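Zwischenbericht an die Förderstelle, Projekt Lekano
Berichtszeitraum: April bis 20. Mai 2018 (Sonntag)
Verfasst von: Vandana Kashyap, Projektkoordination Tillum

## 1. Stand in Kürze

Der im Antrag vorgesehene Tag der offenen Tür hat stattgefunden. Damit ist der öffentliche Teil des Arbeitspakets 3 abgeschlossen, der interne Teil (Auswertung der Greifversuche) läuft noch. Das Budget für Veranstaltungen wurde eingehalten. Beim Zeitplan der Versuche liegen wir zwei Wochen zurück, Näheres dazu in Abschnitt 4.

## 2. Vorbereitung

Die Halle in Tillum stand uns ab Mitte April zur Verfügung, allerdings zunächst ohne Drehstrom an der Fensterseite. Der Anschluss wurde erst in der letzten Aprilwoche gelegt. Sumaiya Selvanayagam hat den Ablaufplan deshalb umgestellt und die Vorführung an die Innenwand verlegt. Dort war weniger Platz für das Publikum, und wir haben die Führungen in kleineren Gruppen angeboten als geplant.

Für die Sicherheitsabnahme war Valdemar Dalsgaard zuständig. Gefordert wurden eine Absperrung mit festem Abstand, ein zweiter Not-Halt auf der Besucherseite und eine Begrenzung der Geschwindigkeit während der Vorführung. Alle drei Punkte waren vor der Öffnung erledigt. Der zweite Not-Halt war im Kostenplan nicht enthalten und wurde aus der Position Kleinmaterial bezahlt.

Die Einladungen gingen an die Betriebe auf der Verteilerliste, an die Berufsschule und an die Anwohner. Die Firma Dadano hat zugesagt und ist mit ihrer Werkstattleitung gekommen. Shakya hat kurzfristig abgesagt und möchte den Besuch nachholen.

## 3. Ablauf der Vorführung

Gezeigt wurden Greifaufgaben mit Alltagsgegenständen und Geräten, die nicht für Roboter gebaut sind. Das entspricht dem Schwerpunkt des Antrags. Pushpa Semwal hat die Technik betreut, Sarita Negi hat erklärt und die Fragen entgegengenommen. Jeder Durchgang begann mit einer kurzen Einführung, dann folgte die Vorführung und am Ende blieb Zeit für Gespräche an der Absperrung.

Für die Besucher war vor allem die Arbeit der Finger von Interesse. Sarita Negi hat die Einführung nach dem ersten Durchgang gekürzt und ist früher auf die Frage eingegangen, warum gerippte und konisch zulaufende Griffe schwieriger zu fassen sind als glatte Zylinder. Je nachdem, wo die Fingerkuppen aufsetzen, liegt der Kontakt auf einer Rippe oder dazwischen, und die gemessenen Kräfte unterscheiden sich entsprechend.

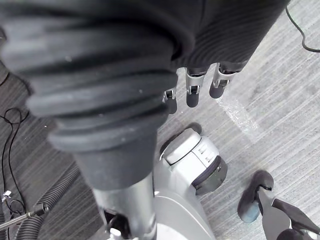

Im vierten Durchgang musste die Steuerung neu gestartet werden. Die Verbindung zu einem der Kraftsensoren war ausgefallen, und das System ging wie vorgesehen in den sicheren Zustand. Die Unterbrechung dauerte fast 5 Minuten. Pushpa Semwal hat den Stecker getauscht, danach trat der Fehler nicht mehr auf. Der Vorfall ist im Betriebsbuch vermerkt.

Die Fragen aus dem Publikum betrafen überwiegend drei Themen: die Kosten eines solchen Aufbaus, den Aufwand für das Einrichten neuer Gegenstände und die Folgen für Arbeitsplätze in der Montage. Zum letzten Punkt haben wir uns auf das beschränkt, was im Projekt untersucht wird. Eine Stellungnahme darüber hinaus ist nicht unsere Aufgabe. Die Werkstattleitung von Dadano wollte außerdem wissen, wie lange die Fingerkuppen halten. Dazu liegen noch keine belastbaren Zahlen vor. Wir haben vereinbart, die Ergebnisse der Verschleißprüfung weiterzugeben, sobald sie intern freigegeben sind.

Die Schülerinnen und Schüler der Berufsschule kamen erst am Nachmittag, der Bus hatte Verspätung. Sie haben den letzten Durchgang gesehen und anschließend mit Valdemar Dalsgaard über Praktika gesprochen. Zwei Anfragen liegen inzwischen schriftlich vor.

## 4. Abweichungen vom Plan

**Zeitplan.** Die Greifversuche der Reihe B sollten vor der Veranstaltung abgeschlossen sein. Durch den späten Stromanschluss und den Umbau für die Vorführung ist das nicht gelungen. Reihe B wird jetzt im Anschluss gefahren. Auf den Abschlusstermin des Arbeitspakets wirkt sich das nach heutigem Stand nicht aus, der Puffer ist damit allerdings aufgebraucht.

**Material.** Die Ersatzkuppen für die Finger sind verspätet eingetroffen. Bis zur Lieferung wurde mit dem vorhandenen Satz weitergearbeitet. Für Reihe B wird ein neuer Satz montiert, damit die Messungen vergleichbar bleiben.

**Personal.** Sumaiya Selvanayagam hat wegen der Umplanung mehr Stunden geleistet als angesetzt. Der Ausgleich erfolgt innerhalb des Projekts, zusätzliche Mittel werden nicht beantragt.

## 5. Erkenntnisse für weitere Termine

- Kleine Gruppen haben sich bewährt und werden beibehalten, auch wenn mehr Platz vorhanden ist.
- Die Einführung soll höchstens halb so lang sein wie die Vorführung.
- Von den hinteren Plätzen waren die Finger schlecht zu erkennen. Ein Bildschirm neben der Absperrung wäre hilfreich; ein Gerät ist im Haus vorhanden.
- Steckverbindungen der Sensoren werden künftig am Vortag geprüft und gesichert.
- Die Rückmeldebögen waren zu lang, viele wurden nur zur Hälfte ausgefüllt. Sarita Negi legt eine kürzere Fassung vor.

## 6. Nächste Schritte

Reihe B beginnt, sobald die Halle zurückgebaut ist. Pushpa Semwal übernimmt den Rückbau und die erneute Kalibrierung der Kraftsensoren. Parallel dazu wertet Sarita Negi die Rückmeldebögen aus, die Zusammenfassung wird dem nächsten Bericht beigelegt.

Mit Shakya wird ein Ersatztermin abgestimmt. Vorgesehen ist ein Fachbesuch ohne Publikum, bei dem auch die Versuchsdaten besprochen werden können. Dafür brauchen wir von der Förderstelle eine Auskunft, ob vorläufige Ergebnisse vor der Veröffentlichung an Dritte gegeben werden dürfen. Im Bewilligungsbescheid ist dieser Fall nicht geregelt. Wir bitten um eine schriftliche Antwort.

Der Verwendungsnachweis für die Veranstaltung wird getrennt eingereicht. Es fehlt noch die Rechnung für die Absperrung.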